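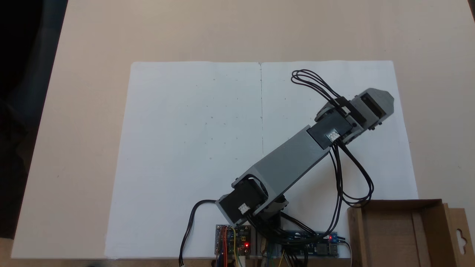

Is Pendmont worth paying for if all you have is a small hobby arm on a table?

For most people with a small servo arm, I think it is, provided you care more about where the tip ends up than about fancy vision features. If you mainly want to play back recorded poses, the free Bastex tool will do you fine and you can stop reading now (though I'd love it if you stayed!).

I've been living with Pendmont since August, mostly in the evenings after supper, and I've grown very fond of it. It's a motion planner and calibration tool in one window: you tell it your link lengths, it walks you through touching the gripper down on a set of marks, and then it works out how far off each joint is. I gave it a handful of marks in pencil on plain paper, which is what the manual suggests, and the whole business took me 32 minutes, including a break to let the dog out.

The results pleased me more than I expected. With Bastex I was missing my marks by 7 millimeters on the far reaches, and I had more or less made my peace with that. After the Pendmont fit it was down to 2, and the arm stopped doing that nervous little hop when it crossed the middle of its range. The path preview is lovely too, and it slows down for you if you drag a waypoint somewhere silly.

Now for the grumbles, and I do have a few. The cable setting is just one number for "slack," so the planner will happily twist the wrist further than I'd like with wires hanging off it. I ended up limiting that joint by hand in the config file. The log window keeps only 2,000 lines, and at the default rate you'll run through those before you've finished your coffee. And the Prurketti plugin, which is supposed to bring in camera data, crashed on me every single time I opened it. The folks at Charvát, who sell the license, wrote back very kindly and said a fix is coming with the next update.

I'd still buy it again. Set the log rate low before your first run, and save your calibration under a new name each time, as it overwrites the old one without asking.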